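Plaltach Opens Its Puzzle Game Editor to All Players

Plaltach is thrilled to announce that the level editor for Trarnero, its puzzle adventure set in a sleepy harbor town, is now open to every player at no extra cost. The same tools the studio used to build the game are in the main menu right now, and there's no separate download!

The editor spent the spring in a closed test, and the people who got in went a little wild with it (in the best way). Players built 3566 levels, including a ferry maze that kept our whole office up past midnight.

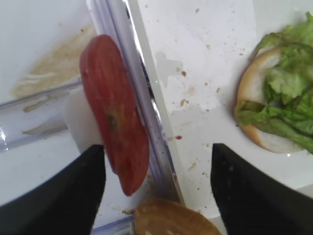
OLLUDTON, June – "We hoped for a handful of good levels, and then I opened the list one morning and just kept playing until lunch," said Ourania Vrettos, lead designer at Plaltach. "People found tricks with the tide switches that we never thought of, and I love that."

Today's update also brings 25 new background tracks, a faster search page and shared building for up to four players. Levels made during the test carry over, along with their ratings and comments. Creators can now lock a finished level or leave it open so that friends can copy it and try changes of their own.

Mitsotakis-Vlachou, which publishes Trarnero, will host a live building session on Thursday at 6 p.m. Ourania and the level team will start with an empty dock and take ideas from chat as they go. Anyone can watch, and the finished level will be up for play that same night.

Trarnero is out now on PC. Players who already own the game will get the update the next time they start it.

Press contact: Mitsotakis-Vlachou press desk, Olludton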